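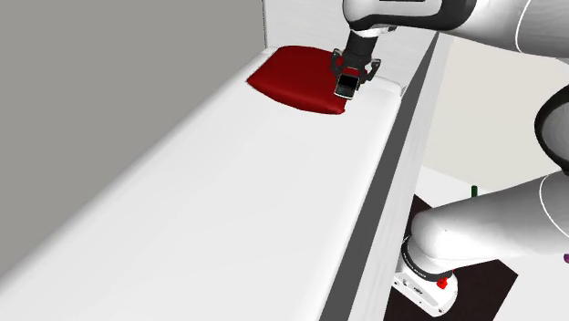 Blog > Robotics > Software notes

For three weeks I have been chasing one bug in my place planner, and last night I finally understood it. The planner is the part of my software which decides where the gripper should be when it lets go of an object, and how the arm should travel to get there. It worked well for shelves and for trays. Then I gave it the bedroom, where the arm has its base beside the bed rail and must reach over to the pillow at the head end, and it began to produce paths that I can only call creative. Some went up almost to the limit of the elbow and came down again from the wrong side. Some were not produced at all, and the log said only "no valid goal".

I should explain how the software is divided, because the mistake was sitting between two of the parts. I use Ovura for the simulation and for the rendering. The perception part takes the depth picture and makes from it a set of surfaces, each one with a normal and a border. The planner, which I call Drisitz (it is a name from a map in an old book, it has no meaning), takes these surfaces and samples goal poses over them. At the end there is a controller that follows the path and stops when the force at the wrist becomes too high. Every part has its own tests, and every part was passing its own tests. This is a very annoying situation, as many of you will know.

My first idea was that the fault was in the perception. A white mattress against a white rail is not a kind thing to give to any segmentation, and I was sure that the two were melting together into one surface. So I spent several evenings drawing the borders over the picture and looking at them. They were fine. The mattress was found, the rail was found, the headboard was found, and the pillow was found very well. I even made the light weaker to see if it would break, and it did not break until I could hardly see the bed myself.

My second idea was the collision check. Here I was a little closer. I keep a safety margin around each link of the arm, and the margin was 80 millimetres, a number I had chosen in November for another robot and then forgotten. With such a margin the wrist cannot go low near the headboard, and the planner has to look for strange positions. I changed it to 10 millimetres for the hand and left the big value for the upper links. The strange paths became fewer. But the message "no valid goal" did not go away, so I knew that this was a second illness and not the first one.

Then I did what I should have done on the first day, and I wrote out every goal pose that the sampler made, together with the reason why it was refused. For one run there were 254 poses, and 251 of them were refused for the same reason: "surface not flat". I looked at this line for quite a long time with my tea going cold.

The flatness test was the old one from the shelves. It takes a small patch of the surface under the object, fits a plane, and if the points are too far from the plane it refuses the pose. For a shelf this is correct. A pillow has bulging sides and a middle that is higher than the corners, so almost everywhere on it the test must say no. The three poses which passed were all near the highest point of the pillow, and when the path to these three was not possible because of my margin, there was nothing left. Two small mistakes were helping each other, and for this reason each repair alone looked like no repair.

What I have now is more simple than what I had before. Each surface carries a label, hard or soft. If it is hard, the plane test stays as it was. If it is soft, I only ask that the normal is not tilted too much, and I let the controller go down slowly until it feels a contact. The pose from the planner is then only a suggestion for the height. I had to add a limit on how deep the hand may press, or in the simulation it would continue with great patience into the mattress.

The labels I am writing by hand at the moment, in a text file beside the scene. I am not proud of this. It would be nicer to get them from the perception, and in the Lauritsen toolkit there is something which tries to guess softness from the first touch, but I have not managed to compile it with my version of the libraries. If some reader has done it, please write to me how.

There is still one thing that I do not like. When the goal is on the far side of the pillow, the planner sometimes chooses to turn the wrist a full half circle on the way, and turns it back at the end. The path is valid and it is not even long, but it looks nervous. I suspect the cost function, where rotation is nearly free. I will try to give it a higher price and then run the whole set again, also the shelves, to be sure that I have not broken the old things.

The changes are in the branch called Gusstead. The refusal log is now on by default, and you can switch it off in the settings file if it writes too much for you.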